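Printed arm, print your own bits: a chat with the Preltstead kit people

Rangi McAlister is running late when I get through to him, and eating something. Toast, I think. He has sold the Vida arm kit out of a unit in Woltgate since last September and would quite like to talk about screws.

"Everybody wants to ask about the AI," he says. "Ask me about the screws. The first batch had three lengths that looked the same in the bag. We got emails. So many emails."

Now they come in labelled bags, one per joint. Better. The kit I've had on loan from his firm, Preltstead, has 426 parts if you count every washer, and he does. Most of the white stuff is printed plastic. You can buy it ready printed or get the files and do it yourself, which knocks a fair bit off.

How long does that take, printing the lot?

"About 70 hours on an ordinary machine. Don't rush the fingers. People rush the fingers and then they ring me up because the tip's gone wobbly."

The finger is the bit I kept coming back to. Long and pointed. Good for getting down beside small blocks, less good for anything round, and I said so. McAlister didn't argue. There's a wider one in the files, he says, and a third type coming that he wouldn't describe, "because then I'd have to finish it".

On to the wiring, my main moan. The leads to the servos run on the outside of the arm and you have to leave slack at every joint or they pull. The manual gives this half a page. Took me an evening and I still had to redo the elbow.

"Fair," he says. "Fair. It was inside the arm on the prototype. Looked lovely. Then a wire went and you had to take the entire thing apart to get at it. So, outside. I'd do the same agian."

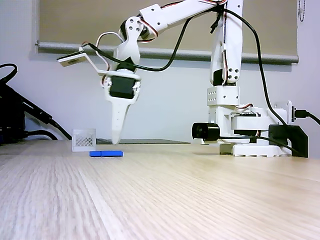
Briltness, who bought two for an after-school club, told me by email that the wiring was no trouble at all but the set-up software was, and that the calibration step had to be run four times before the second arm would stop in the right place.

I put this to him. A long pause, more toast.

"Yeah. That's the old version. There's an update. Should've been in the box as a note and it wasn't, that's on us." He says the new one walks you through joint by joint and won't let you skip. I tried it afterwards. It does let you skip, if you press the back button. Have told him.

Price then. 1,838 for the full kit, pounds, with power supply and clamp. Files and electronics only is less, he was redoing the sums while we spoke so I won't quote it. Delivery's extra. Spares are sold one at a time, which I liked, a single servo horn in a jiffy bag if that's all you need.

Who's buying?

"Colleges. A few retired engineers, they're the best, they send drawings. One dentist." No idea what the dentist does with it. He hasn't asked.

What about people wanting it for real work, packing or sorting, that kind of thing?

"I tell them no. Small light things on a table, fine, all day. You want to lift a tin of paint, go and buy something metal." The limit on the spec sheet is modest and he reckons it ought to be in bigger type.

Last thing, the warranty. A year on electronics, nothing on printed parts you've made yourself, a year on theirs. He has replaced 39 shoulder plates so far, all from one bad roll of plastic, and says the plates going out now are thicker. Mine was a thick one. No cracks after three weeks of fairly careless use.

He had to go, there was a courier at the door. Orders are on a short wait at the moment, longer if you want theirs ready printed. The loan kit goes back to Woltgate next week, minus one washer, sorry Rangi.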